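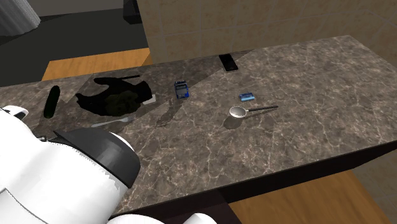
Encimera de mármol gris pardo, veta fina blanca y tostada, canto marrón oscuro.

Cuaderno de taller, 4/12/18
Manchas, pulido y selladores (sigue de noviembre)

Retomo donde lo dejé, con las probetas de mármol ya secas y el banco más o menos despejado. Para quien coja el cuaderno sin haber leído lo anterior: estamos comparando el sellador de siempre con el de Uneo, sobre recortes de la misma tabla, y de paso intento aclararme de una vez con lo del aceite y lo del limón, que en las llamadas de los clientes salen siempre mezclados y son dos cosas que no tienen nada que ver.

Primero lo que salió mal, que así me lo quito de encima. La tanda de noviembre no vale. Entera. Puse las gotas de café en las probetas de arriba de la estantería y las de aceite en las de abajo, y arriba pega la estufa y abajo hay una corriente que te quedas tieso, así que no sé si comparé manchas o temperaturas. Las he guardado en la caja azul con una cruz en la tapa. Por favor, que no vuelvan a la estantería buena, que ya me veo dentro de unos meses midiendo encima de una mancha vieja y tan contento.

Tanda nueva, pues. Recortes del lote de Serrano, todos de la misma tabla y todos cortados el mismo día. Es un mármol gris con bastante veta, bonito pero caprichoso: la veta blanca bebe más que el fondo, y se ve a simple vista en cuanto le pasas una bayeta mojada, porque el fondo se oscurece parejo y la veta se queda un rato más con ese tono como de papel húmedo. Esto hay que tenerlo en cuenta al poner las gotas. Si una cae en veta y otra en fondo, ya no son la misma prueba. He marcado con lápiz graso los sitios antes de empezar y he procurado que todas cayeran en fondo, con una de más en veta en cada probeta, por curiosidad.

Pulido. Con los discos de Nerkham, en agua, subiendo de grano sin saltarme ninguno hasta el 2.000. El año pasado me saltaba uno de los de en medio para ganar tiempo y me daba por satisfecho, y vaya, a la luz de la ventana se notaba. No de frente, pero te agachabas un poco y ahí estaban las rayitas, todas en la misma dirección, riéndose de mí. Ahora lo hago entero y sale un brillo limpio, sin velo. El disco fino está ya para pocas alegrías, apunto que hay que pedir recambio. Y ojo con la presión: el peso de la máquina basta. En la probeta de la esquina apreté por prisa y la quemé, tiene una luna mate en un lado que no se va. La dejo de testigo para enseñarla.

Una cosa que quería escribir desde hace semanas y nunca encuentro el momento. El brillo alto es precioso y a la vez es el acabado que peor envejece en una cocina. El ácido no ensucia el mármol, se lo come. Un rodajón de limón olvidado media tarde deja un cerco mate que no es mancha ni se limpia con nada, porque lo que falta ahí es piedra. En un apomazado el cerco también está, claro, pero se confunde con el resto. Cuando me preguntan digo siempre lo mismo: si en esa casa se cocina con tomate y vinagre a diario, apomazado, y si quieren espejo que vayan sabiendo que tocará repulir. Luego eligen espejo, casi todos. Y bien que hacen, oye, la cocina es suya.

Peso en seco. La probeta patrón da 269 gramos en la báscula buena. Las demás andan muy cerca, como era de esperar con la misma plantilla de corte, y los pesos están en la hoja grapada detrás. La idea es pesar otra vez después del sellado y otra tras el remojo, y ver cuánta agua se mete cada una. Secado previo en la estufa toda la noche y enfriado dentro, con la puerta entornada. No las saquéis calientes a la mesa fría, que ya se nos abrió una por la veta en verano y el ruido todavía lo tengo en el oído.

Sellado. El de siempre lo conozco con los ojos cerrados: mano generosa, esperar, retirar el sobrante antes de que se ponga pegajoso. El de Uneo va de otra manera y la primera vez me pilló. Es mucho más líquido, casi agua, se extiende solo y parece que no has puesto nada, con lo cual pones más, y después resulta que lo que no ha entrado se queda arriba haciendo una película con aguas de colores, como el charco de la gasolinera. Con la segunda probeta ya le cogí el punto. Trapo de algodón apenas mojado, círculos cortos y retirar enseguida con otro seco. La película de la primera salió con disolvente y bastante brazo, y ha quedado bien, pero la saco de la comparación.

De olor, el de Uneo gana por goleada. Con el otro hay que abrir el portón, y en diciembre eso se paga.

Le he dado 2 manos a cada probeta, con el mismo tiempo entre una y otra, y una se queda sin sellar para comparar. También he sellado los cantos. En noviembre no lo hice y es otra razón para no fiarse de aquello: el agua entraba por el lado tan ricamente mientras yo miraba la cara de arriba.

Gotas. Café solo, aceite de oliva, vino tinto, zumo de limón y agua del grifo. Todas con la misma pipeta, lavada entre medias, y tapadas con un vidrio de reloj para que no se evaporen. El cronómetro del taller ha muerto en mitad de la faena (pila, espero) y he seguido con el reloj de pared, así que los tiempos cortos tienen el error que tienen. Para lo que buscamos sirve.

Lo que voy viendo, de momento:

El agua en la probeta sin sellar deja sombra muy pronto, y al secar se va sola. En las selladas ni eso, se queda la gota redonda y se retira con el dedo.

El café casi me decepciona. Esperaba más pelea. En las selladas sale con bayeta y jabón neutro, con los dos productos por igual, y en la pelada queda un halo clarito que creo que con cataplasma se irá.

El vino es peor de lo que recordaba. En fondo se defiende, pero en veta, y mira que era la gota de curiosidad, ha entrado con los dos selladores. Menos con el de Uneo, me parece, aunque no me atrevo a ponerlo como resultado teniendo una sola gota por probeta. Para la próxima, más gotas en veta.

El aceite es el lento de la familia. Al principio engaña, parece que no pasa nada, y vuelves después de comer y se ha oscurecido todo un redondel bastante más grande que la gota. En la pelada, esto. En las selladas sigue arriba, brillante. Las dejo hasta mañana y ya veremos, que el aceite no tiene prisa.

El limón, lo dicho. Cerco mate en todas. En todas, selladas y sin sellar, con un producto y con otro, y con la yema del dedo se nota el escalón. El sellador no protege del ácido y me da igual lo que ponga en la etiqueta de quien sea. Habría que decirlo al entregar cada encimera, de palabra y también por escrito, porque de palabra no se acuerda nadie.

Cataplasma. He preparado una pequeña para el aceite de la pelada: carbonato molido con acetona hasta que quede como mantequilla de cacahuete, capa gorda, film por encima y cinta en los bordes. Le hago unos agujeritos al film cuando lleve un día, para que vaya tirando hacia fuera mientras seca. Si hay que repetir, se repite. La encimera de Sarnbridge necesitó varias y al final no había quien encontrara el redondel, ni yo sabiendo dónde estaba.

Ya que sale Sarnbridge: me han vuelto a preguntar por el canto. Lo quieren más oscuro que el tablero y yo lo veo bien, una banda gruesa y oscura le da peso a la pieza y disimula los golpes, que siempre caen ahí, en el borde delantero, a la altura de la hebilla del cinturón. Lo que no quiero es conseguirlo a base de realzador de color, porque hay que renovarlo y se va yendo a manchas por donde apoya la gente. Mejor canto de otra piedra, pegado a inglete o recto, según presupuesto. Les he dicho que les mando una muestra de cada. Falta cortarlas.

Cosas del almacén. Quedan unas 34 plantillas de recorte sin usar, suficiente para la tanda siguiente y para las muestras. Acetona, justa. Algodón, hay. El agua de la cubeta de pulir está hecha un yogur y hay que decantarla antes de tirarla, los lodos al saco y nunca por el desagüe, que luego el tapón lo saca quien lo saca (un servidor).

Pendiente para mañana: mirar el aceite, pesar después del remojo, pila del cronómetro, agujerear el film de la cataplasma. Si alguien llega antes que yo, que no levante los vidrios de reloj de la fila de la ventana, esos están todavía contando.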